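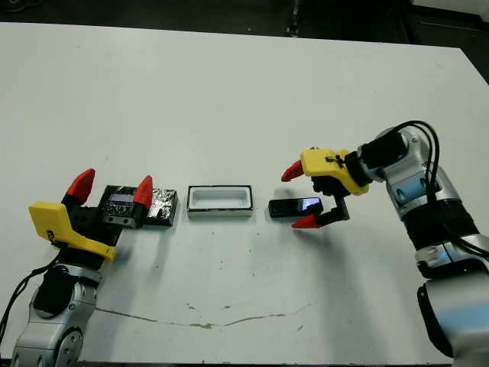 읽는 시간 22분

그림 3. 양팔 셀의 작업 테이블. 왼쪽 그리퍼가 화면이 있는 작은 검은색 장치를 세워서 잡고 있고, 오른쪽 그리퍼는 열린 상태로 테이블 위의 다른 장치 옆에 있다. 가운데의 흰색 트레이는 비어 있다.

3. 셀의 설치와 관리

3.1 셀의 구성

본 연구의 모든 실험은 Vullcombe 실험실에 설치된 하나의 양팔 셀에서 수행하였다. 우리는 이 셀을 내부에서 Skasden이라고 부르며, 이 논문에서도 같은 이름을 사용한다. 앞 절에서는 작업의 정의와 평가 방법을 설명하였다. 본 절에서는 그 작업이 실행되는 기계를 어떻게 설치하고, 어떻게 점검하고, 고장이 났을 때 어떻게 수리하였는지를 기술한다. 비슷한 셀을 가지고 있는 독자가 우리의 절차를 그대로 따라 할 수 있도록, 보통 논문에서 생략되는 작은 내용도 포함하였다.

셀은 흰색 상판의 테이블과 그 양쪽에서 서로 마주 보는 두 개의 로봇 팔로 구성된다(그림 3). 두 팔의 링크는 은색과 회색이며, 각 팔의 끝에는 노란색 플라스틱 하우징을 가진 그리퍼가 장착되어 있다. 그리퍼의 손가락 끝에는 빨간색의 뾰족한 팁을 사용한다. 팁의 색은 기능과 관계가 없지만, 흰 상판과 검은 물체 사이에서 팁의 위치를 사람이 눈으로 확인하기가 쉽기 때문에 관리 작업에서 도움이 되었다.

두 팔은 기계적으로 같은 모델이고 제어기의 설정 파일만 서로 다르다. 우리는 처음에 하나의 설정 파일을 두 팔이 공유하도록 하였다. 그러나 이 방법에서는 한쪽 팔의 영점을 수정하면 다른 쪽 팔의 영점도 변경되는 문제가 있었다. 현재는 왼팔과 오른팔의 파일을 완전히 분리하고, 파일의 첫 줄에 팔의 방향과 마지막 수정자의 이름을 기록한다. 파일의 이름만으로 구별하는 것은 충분하지 않았다. 복사한 파일의 이름을 바꾸는 것을 잊어버리는 경우가 두 번 있었기 때문이다.

셀의 관리는 Salim Mbwambo가 담당하였다. 저자들은 실험을 실행할 수 있지만 영점, 힘 한계, 케이블 경로의 세 항목은 담당자의 확인 없이 변경하지 않는다. 이 규칙은 연구의 중간에 도입되었다. 규칙이 없었던 기간의 데이터는 본 논문의 평가에 포함하지 않았다.

3.2 테이블과 물체의 배치

테이블 위에는 작업에 필요한 물체만 놓는다. 그림 3의 배치에서는 두 그리퍼 사이에 주름이 있는 반짝이는 포일 모양의 표면으로 덮인 납작한 검은색 블록, 검은 테두리가 있는 얕은 직사각형 트레이, 그리고 전화기 또는 리모컨과 비슷한 크기로 보이는 검은색 장치가 있다. 트레이는 긴 방향이 테이블의 가로 방향과 일치하도록 놓는다. 트레이의 방향이 조금 회전하면 두 팔 중 한쪽의 접근 자세가 관절 한계에 가까워지고, 이때 제어기는 경로를 다시 계산하면서 팔의 속도를 낮춘다. 속도가 낮아진 실행을 정상 실행과 비교하는 것은 공정하지 않다.

트레이를 테이블에 고정하는 방법도 고려하였다. 초기의 시험에서는 트레이의 아래에 양면 테이프를 사용하였다. 위치의 반복성은 좋았지만, 그리퍼가 트레이의 벽에 접촉했을 때 트레이가 움직이지 못하므로 손가락 브래킷에 전달되는 힘이 커졌다. 결과로서 브래킷의 나사가 느슨해지는 일이 자주 발생하였다. 그래서 우리는 고정을 포기하였고, 매 실행 전에 사람이 위치를 맞추는 방법으로 돌아왔다. 위치를 맞출 때에는 상판의 가장자리에서 거리를 재는 간단한 자를 사용한다. 허용 오차는 3 mm로 정하였으며, 이 값을 넘으면 다시 놓는다.

상판의 표면은 새것의 상태가 아니다. 테이블의 앞부분에는 균열 또는 얼룩으로 보이는 가늘고 불규칙한 갈색의 선이 가로로 있고, 트레이 주변에는 작고 어두운 점과 자국이 흩어져 있다. 우리는 상판을 교체하는 것에 대하여 여러 번 논의하였다. 상판을 교체하면 두 팔의 베이스 사이의 거리를 다시 측정해야 하고, 이전의 데이터와 연속성이 없어진다. 따라서 본 연구의 기간에는 교체하지 않고, 표면을 손가락으로 만져서 높이의 차이가 느껴지는지만 점검하였다. 높이의 차이가 느껴지는 부분에는 물체를 놓지 않는다.

상판의 청소에는 마른 천만 사용한다. 알코올을 사용한 시험에서는 청소 직후에 물체가 상판 위에서 평소보다 쉽게 미끄러졌다. 표면이 완전히 마른 후에도 차이가 남는 것 같았으나, 우리는 이 현상을 정량적으로 조사하지 않았다. 물체의 화면 부분은 별도의 부드러운 천으로 닦는다. 광택이 있는 화면은 조명을 반사하며, 손가락 자국이 있으면 반사의 모양이 실행마다 변한다.

3.3 시작 절차

셀의 전원을 넣은 후에는 바로 실험을 시작하지 않는다. 두 팔을 작업 영역의 위에서 낮은 속도로 움직이는 예열 프로그램을 30분 동안 실행한다. 예열을 생략한 경우에는 같은 관절 명령에 대하여 팁의 높이가 조금씩 변하는 것이 관찰되었다. 이 변화는 물체를 집는 데에는 큰 문제가 아니지만, 얇은 물체를 상판에 가까운 높이에서 잡을 때에는 실패의 원인이 된다.

예열이 끝나면 다음의 순서로 점검을 한다. 먼저 양쪽 그리퍼를 완전히 열고, 두 손가락 팁이 같은 거리만큼 벌어졌는지 확인한다. 다음으로 그리퍼를 천천히 닫아서 팁의 끝이 서로 만나는지 본다. 팁이 만나지 않고 서로 지나가는 경우에는 브래킷이 휘었거나 나사가 느슨한 것이다. 마지막으로 각 그리퍼를 기준 블록의 위에 내려서 접촉이 감지되는 높이를 기록한다. 왼팔과 오른팔의 기록은 같은 표에 쓰지 않고 분리한다. 같은 표에 쓰면 사람이 두 값을 서로 비슷하게 만들려고 하는 경향이 있었다. 두 값은 원래 같을 필요가 없다.

비상 정지의 시험은 팔이 움직이는 동안에 실시한다. 정지된 팔에서 버튼을 누르는 것은 버튼의 전기적 연결만을 확인할 수 있고, 브레이크의 동작을 확인할 수 없다. 시험할 때에는 그리퍼에 아무 물체도 잡지 않도록 한다. 한 번은 장치를 잡은 상태에서 시험을 하여 장치가 트레이의 모서리에 떨어졌고, 그 장치는 실험에서 제외하였다.

3.4 그리퍼와 손가락 팁의 관리

손가락 팁은 셀에서 가장 자주 교체되는 부품이다. 팁의 끝이 뾰족하기 때문에 좁은 공간에 들어가는 데에는 유리하지만, 상판과 접촉하면 끝부분이 먼저 마모된다. 마모가 진행되면 접촉 면이 넓어지고, 얇은 물체의 아래로 팁을 넣는 동작이 어려워진다. 우리는 팁을 일정한 실행 횟수마다 교체하는 방법 대신에, 매일 시작 점검에서 끝부분의 모양을 보고 결정하는 방법을 사용하였다. 점검하는 사람에 따라서 판단이 달라질 수 있으므로, 교체 기준이 되는 마모된 팁 하나를 견본으로 보관하고 그것과 비교한다.

팁은 반드시 한 그리퍼의 두 개를 함께 교체한다. 새 팁과 오래된 팁을 섞으면 잡은 물체가 한쪽으로 기울어진다. 특히 그림 3의 왼쪽과 같이 평평한 장치를 세워서 잡는 자세에서는 작은 기울기도 다음 동작의 위치 오차로 나타난다. 두 그리퍼를 동시에 교체할 필요는 없다. 실제로 본 연구에서는 두 팔의 작업량이 다르므로 교체의 시기도 서로 달랐다.

팁을 교체하는 절차는 다음과 같다. 팔을 정비 자세로 이동하고 그리퍼를 반 정도 연 다음 서보의 전원을 차단한다. 브래킷을 한 손으로 잡고 나사를 푼다. 브래킷을 잡지 않고 나사를 풀면 힘이 그리퍼 내부의 기어에 전달되므로 주의해야 한다. 새 팁을 끼운 후에는 나사를 가볍게 조이고, 그리퍼를 손으로 닫아서 두 팁의 끝을 맞춘 후에 완전히 조인다. 나사 고정제는 사용하지 않는다. 초기에 고정제를 사용하였을 때 나사의 머리가 손상되어 브래킷 전체를 교체해야 하는 일이 있었다.

교체 후에는 접촉 높이를 다시 측정하고 설정 파일에 입력한다. 이 단계를 잊어버린 경우의 증상은 분명하다. 그리퍼가 물체의 위에서 닫히거나, 반대로 상판을 누르면서 닫힌다. 후자의 경우 제어기가 힘 한계에서 팔을 정지시키지만 새 팁의 끝은 이미 손상될 수 있다. 우리는 측정값이 새로 입력되지 않으면 실험 프로그램이 시작되지 않도록 소프트웨어를 수정하였다. 이 수정에는 팁의 일련번호를 입력하는 작은 창이 사용되며, 번호가 바뀌었는데 높이가 바뀌지 않은 경우에는 경고가 표시된다.

노란색 하우징은 청소할 때를 제외하고 분리하지 않는다. 분리할 때에는 하우징의 나사 구멍 주변을 먼저 검사한다. 플라스틱 부품의 나사 구멍은 여러 번 조이면 약해지고, 하우징이 조금 흔들리면 팔이 빠르게 움직일 때 소리가 난다. 담당자는 이 소리를 고장의 첫 번째 신호로 이용하였다. 소리가 나는 하우징을 그대로 사용한 기간에 영점이 변한 적은 없었지만, 소리가 있으면 다른 이상한 소리를 듣기 어렵기 때문에 발견 즉시 나사를 다시 조인다.

3.5 케이블

케이블의 문제는 본 연구에서 실험이 중단된 가장 많은 이유였다. 오른팔의 검은 케이블은 위쪽 관절의 위로 고리 모양을 이루며 지나가고, 왼팔에서는 케이블이 팔의 아래 부분에서 바깥쪽으로 나온다. 두 팔의 경로는 대칭이 아니다. 처음의 설계에서는 대칭으로 하였으나, 왼팔의 케이블 고리가 벽 쪽의 장비와 접촉하는 자세가 있었다.

고리의 길이를 정하는 일은 생각보다 어려웠다. 고리가 짧으면 손목이 크게 회전할 때 케이블이 당겨진다. 고리가 길면 팔이 낮은 자세로 내려갈 때 케이블이 그리퍼 쪽으로 처진다. 우리는 작업에서 사용되는 자세 중에서 손목의 회전이 가장 큰 자세와 팔의 높이가 가장 낮은 자세를 먼저 찾고, 두 자세에서 모두 문제가 없는 길이를 선택하였다. 길이를 정한 후에는 케이블에 표시를 하고, 매번 그 표시가 고정 위치와 일치하는지 확인한다.

케이블 타이는 관절의 바로 옆에 설치하지 않는다. 관절의 옆에서 강하게 고정하면 굽힘이 한 곳에 집중되고, 외부의 피복에 손상이 없어도 내부의 선이 끊어질 수 있다. 오른팔에서 이러한 고장이 한 번 발생하였다. 증상은 간헐적이었으며, 그리퍼의 위치 신호가 특정한 손목 각도에서만 사라졌다. 처음에 우리는 소프트웨어의 통신 오류라고 생각하여 드라이버를 다시 설치하였다. 그러나 오류가 발생한 순간의 관절 각도를 그래프로 그린 결과, 모든 오류가 손목의 좁은 각도 범위에 있었다. 케이블을 교체한 후에는 같은 오류가 나타나지 않았다.

이 경험으로부터 통신 오류의 기록에 항상 관절 각도를 함께 저장하도록 하였다. 시간만 저장된 기록에서는 기계적인 원인을 찾기가 매우 어렵다. 현재의 기록 프로그램은 Cai라고 하는 우리의 내부 도구의 일부이며, 오류의 종류, 관절 각도, 그리퍼의 열림 정도를 한 줄에 저장한다. 저장의 부담이 적으므로 실험 중에도 끄지 않는다.

3.6 두 팔의 공유 영역

두 그리퍼가 서로 마주 보는 배치에서는 트레이의 주변이 공유 영역이 된다. 한쪽 그리퍼가 물체를 잡고 있고 다른 쪽 그리퍼가 열린 상태로 물체의 옆에서 대기하는 자세는 작업의 중간에 여러 번 나타난다. 이때 대기하는 팔의 아래쪽 팁은 상판에 가까이 있으므로, 상판과의 거리를 잘못 설정하면 대기하는 동안 팁이 상판을 계속 누를 수 있다. 힘이 힘 한계보다 작으면 제어기는 이것을 오류로 판단하지 않는다. 우리는 대기 자세에서의 모터 전류를 시작 점검의 항목에 추가하였고, 전류가 평소의 값보다 높으면 접촉 높이를 다시 측정한다.

공유 영역에 들어가는 순서는 소프트웨어의 잠금으로 관리한다. 한쪽 팔이 영역에 있으면 다른 팔은 영역의 경계에서 정지한다. 잠금의 해제는 팔이 영역에서 완전히 나온 후에 이루어진다. 초기의 프로그램에서는 그리퍼의 중심점만을 기준으로 판단하였는데, 이 경우 노란색 하우징의 앞부분이 아직 영역 안에 남아 있을 때 잠금이 해제되었다. 충돌은 발생하지 않았으나 두 하우징 사이의 거리가 충분하지 않은 실행이 있었다. 수정된 프로그램은 하우징의 외형을 포함하는 상자를 기준으로 판단한다.

3.7 수리의 기록과 예비 부품

모든 수리는 한 권의 공책에 손으로 기록하고, 주말 전에 Cluteck 서버의 표로 옮긴다. 두 번 쓰는 것은 비효율적으로 보일 수 있다. 그러나 장갑을 끼고 공구를 들고 있는 상태에서는 공책에 짧게 쓰는 것이 더 쉽고, 표로 옮기는 과정에서 다른 사람이 내용을 읽고 질문할 기회가 생긴다. 기록에는 증상, 처음에 의심한 원인, 실제의 원인, 교체한 부품, 교체 후의 측정값을 쓴다. 처음에 의심한 원인을 지우지 않는 것이 규칙이다. 앞에서 설명한 케이블 고장의 경우에도 이 항목이 나중에 진단의 시간을 줄이는 데 이용되었다.

예비 부품으로는 손가락 팁, 손가락 브래킷, 그리퍼의 케이블, 하우징의 나사를 보관한다. 그리퍼 전체의 예비품은 가지고 있지 않다. 10월에 오른쪽 그리퍼의 내부 기어에서 이상한 저항이 발견되었을 때에는 부품이 도착할 때까지 실험을 중단하고, 그동안 왼팔만을 사용하는 보조 실험을 하였다. 보조 실험의 결과는 부록에서 따로 보고한다. 기어를 교체한 후에는 시작 절차의 모든 점검을 처음부터 다시 수행하였으며, 교체 전과 교체 후의 접촉 높이가 다르기 때문에 두 기간의 실행을 하나의 집합으로 합하지 않았다.

다음 절에서는 이렇게 관리된 셀에서 수집한 실행을 교체 전의 기간과 교체 후의 기간으로 나누어 분석한다.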